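GEOLOGY FOR PEOPLE BUYING COUNTERTOPS
Handout 4: Marble, and things sold as marble 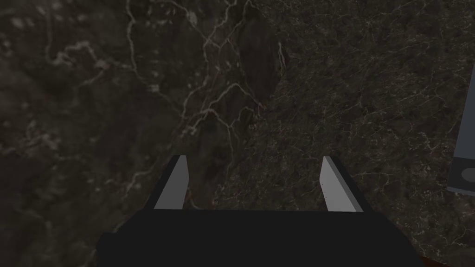
Fig. 1. Dark marble surface with branching pale veins.

Reading for this week: the Plostia quarry packet, first half. The second half is mostly freight rates and you may skip it with my blessing.

Bring to class: your three samples from Handout 3, a steel nail, a hand lens if you bought one. If you bought the expensive hand lens, please don't tell the people who bought the cheap one. They work the same.

1. Where we left off

Last time we sorted rocks into the three usual families. Several of you asked why a rock can't be in two families. It can, more or less, and the people who drew the chart knew that. Use the chart anyway. You will need it for the June exam, where the rocks have been chosen for their good behavior.

Marble belongs with the metamorphic rocks. It began as limestone or as dolomite rock, got buried, got heated, got squeezed, and came out with its crystals regrown into a tight interlocking mass. The word "metamorphic" just means the rock changed form while staying solid. If it melted, you are in the wrong handout.

2. What marble is made of

Mostly calcite, which is calcium carbonate. Sometimes dolomite, the mineral, which has magnesium in it too. (Dolomite the rock and dolomite the mineral share a name. Some authors say "dolostone" for the rock. Our packet does this in the text and then forgets to in the tables.)

Pure calcite marble is white. Everything else you see in a colored slab is there thanks to something that wasn't calcite:

Gray to black: carbon, usually from organic matter in the original mud.
Red, pink, rusty brown: iron oxides.
Green: serpentine and its relatives.
Yellow to cream: hydrated iron oxides, such as limonite.

Small amounts go a long way. A little carbon will darken a whole bed, and a dealer will then give it an Italian name and charge accordingly.

3. Veins

A vein is a crack that got filled. That is nearly the whole theory. The rock broke, fluid moved through the break, and minerals came out of the fluid and stayed. In dark marble the filling is very often white calcite, so the veins are the same mineral as the stone around them, minus the dirt.

Points to get into your notes:

Veins branch because cracks branch. A crack running through rock under stress will split, wander and sometimes rejoin. The jagged look in Fig. 1 is a good one to keep in mind when you get to the slab yard. Smooth, wavy bands usually have another origin: they are old layers, or streaks of impurity that were smeared out while the rock was hot enough to flow slowly.

Crosscutting. If vein A cuts cleanly across vein B, then A is younger. This is the most useful sentence in the course, and it fits on a thumbnail. It works on faults, on dikes, and on the patches in the parking lot.

Offsets. If B doesn't line up on the two sides of A, something slid. Measure how far before you start telling stories about it.

Width. A wide vein may have opened once or fifty times. You can't tell from across the room. Look for thin bands parallel to the walls.

4. "Marble" in the trade

In the stone trade, marble has traditionally meant a carbonate rock that takes a polish. Many famous black "marbles" are limestones that never metamorphosed at all. Serpentine rock is sold as green marble and contains, in some cases, very little carbonate of any kind. I used to correct salespeople about this. I was asked to leave a showroom in Memham, and now I correct students, who have paid in advance.

For this class:
Geologist's marble = metamorphosed carbonate rock.
Dealer's marble = shiny, heavy, costs more than you thought.

On the exam I will say which one I mean.

5. Tests you can do yourself

Scratch. Calcite is 3 on the Mohs scale, dolomite 3.5 to 4. Your steel nail will scratch both. It will not scratch quartz, which is 7. If the nail leaves a gray metallic streak on the stone and no groove, the stone won and you don't have marble.

Acid. A drop of dilute hydrochloric acid fizzes briskly on calcite. On dolomite it sulks until you powder the surface. Vinegar is weaker but will do at home if you are patient. Wear the goggles. I know how the goggles look.

Lens. On a fresh broken face you should see flat, shiny cleavage surfaces at different angles, like coarse sugar. Limestone looks duller and may have shell bits in it. A polished face tells you a good deal less, so ask for an offcut.

Do not perform any of these on somebody's kitchen island during a dinner party. The department has received a letter.

6. Man-made surfaces

Engineered quartz is crushed quartz held in resin, with the veins put in during manufacture. Porcelain slab has its pattern printed on, often only on the face. Three quick checks:

Look at the edge. A vein in real stone is a sheet that goes down into the block, so it should carry on over the edge in some fashion. A printed vein may stop dead.

Look for repeats. Printed patterns come around again if you have enough slabs in front of you. Nature has never been caught running the same file twice.

Try the nail, on an offcut, as before.

None of this makes the man-made product bad. It resists lemon juice, and marble doesn't. Acid takes the polish off calcite and leaves a dull mark called an etch. An etch is not a stain and will not wash out, however firmly you speak to it. The cure is repolishing.

7. Worked problem

The Ikeda slab (drawer 16, teaching collection) weighs 972 pounds according to its tag. Assume calcite marble at 170 pounds per cubic foot.

Volume = 972 / 170 = 5.7 cubic feet.

If the slab is 0.1 foot thick, a bit over an inch, its face would be 57 square feet. Drawer 16 is two feet wide. What do you conclude about the tag?

Write one paragraph. "The tag is wrong" is correct but will earn half credit. I want to know which number you would check first, and how.

8. Field trip

Allthorpe stone yard, Sat 21 November. Closed shoes, no exceptions, and a sandal with a sock in it is still a sandal. The bus fits 50 and will not wait. Sign the sheet outside Room 264 with a name I can read.

At the yard you will pick one slab with at least two sets of veins and hand in:

a sketch, one full page, with a scale bar
the order in which the veins formed, oldest first
one sentence of evidence for each step in that order
the yard's name for the stone, and yours

Drawing skill is not graded. Scale bars are. Last year's set included a very handsome drawing of a slab that could have been the size of a postage stamp or a barn.

9. Terms for the quiz

calcite, dolomite (both kinds), dolostone, metamorphism, protolith, vein, crosscutting, offset, cleavage, etch, serpentine

"Protolith" is the rock you had before you had this one. It hasn't come up yet, but it's on the quiz, so now it has.

Next handout: granite, and the long list of things that aren't.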